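Pre-run checklist: planner and perception stack, simulated cell
Site: Jilum
Software under review: Wynne planner with the Zirnetti grasp module
Checked by: Mabli Voyle
Period: March, second pass
Marks used: OK / NOT OK / OPEN. An OPEN item counts as NOT OK when somebody asks to move to hardware.

Section A. Before anything moves

A1. Config file matches the tagged release. OK
Comment: Matches now. On the first pass it didn't, and the person who had edited it couldn't say which lines. Please stop editing on the shared machine.

A2. Random seed written to the log. OK

A3. Joint limits loaded from the arm description and not from defaults. NOT OK
Comment: Loader falls back to defaults with a warning that scrolls past in under a second. I want a hard stop. Muvudlow say this was fixed in their last patch. I installed the patch and the warning is still there.

A4. Gravity direction correct for ceiling mounting. OK
Comment: Checked by hand with torque off. I don't accept the green tick in the start-up screen for this one. It compares the setting with itself.

A5. Stop command tested from both terminals. OK
Comment: Stops from the second terminal take longer. Within the limit of 200 ms, but see C4.

Section B. Perception

B1. Object list from the detector agrees with the simulator's own list. OPEN
Comment: Agrees on names. Poses are another matter. The plates come out at the right place and the wrong height, and I have been told this is "cosmetic". A plate at the wrong height is a plate the gripper can hit.

B2. Open-mesh objects segmented as solid bodies for collision. NOT OK
Comment: The yellow crate still gets treated as free space where the side openings are. A planner that thinks it can put a finger through a crate wall will sooner or later try.

B3. Similar objects kept apart (two mugs, two plates). OK
Comment: Passed on 20 resets. The two mugs differ in colour, so this is a kind test. Repeat with matching ones before anybody puts it on a slide.

B4. Detector confidence threshold recorded. OK
Comment: Set to 88 per cent. No one could tell me where the figure came from.

Section C. Planning and motion

C1. Planned path clears the ceiling base and the arm's own links. OK

C2. Carried object added to the collision model after grasp. OPEN
Comment: Added, but as a straight box. Fine for the SPAM can. For the banana the box leaves the tips outside or wastes a lot of room, depending on which way it is fitted. The Zirnetti notes call the fit "tight". I'd like to see the numbers.

C3. Surfaces off the main table included in the world model. OPEN
Comment: The cabinet top was missing from the planner's world on the first pass and has since been added by hand. Everything at the back of the room needs the same check, doors included. Hold point for this item is the banana over the countertop, before release.

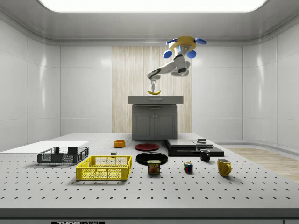 C3 hold point, simulator view. Banana in the gripper above the cabinet countertop, work table in front.

Further comment on C3: the render looks tidy and proves very little. What it shows is where the simulator puts the banana. Whether the planner has the countertop at the same height is a separate question, and the overlay that would answer it was switched off. Rerun with the overlay on and attach the planner's own height value to the record.

C4. Motion pauses cleanly at each hold point and resumes from the same joint values. NOT OK
Comment: Pauses cleanly. On resume, 2 joints jumped by a small step before settling. The log rounds the values, so the size of the step is lost. Log the full values, then we can argue about whether it matters.

C5. Failed plan returns a reason. OK
Comment: It returns one. "Planning failed: no plan" is technically a reason, and I have passed the item as worded. Item to be reworded.

Section D. Tooling and records

D1. Replay from log gives the same run. OPEN
Comment: Same run on the same machine. Different grasp on the other one, with the same seed. The suggestion that this is down to the graphics driver may be right, but I have now heard it for three separate faults.

D2. Success flag set by an independent check. NOT OK
Comment: The flag goes up when the gripper opens. That tells me the gripper opened. It needs to test where the object ends up, after it has stopped moving.

D3. Screenshots carry the run number. NOT OK
Comment: Still saved without one. I am matching them to runs by time of day.

Result: not cleared for hardware. Simulation work may carry on.
To close first: A3, B2, C4, D2. I'll look at D3 when the others are in.
Request from Muvudlow to waive B2 for the demo: refused.

M. Voyle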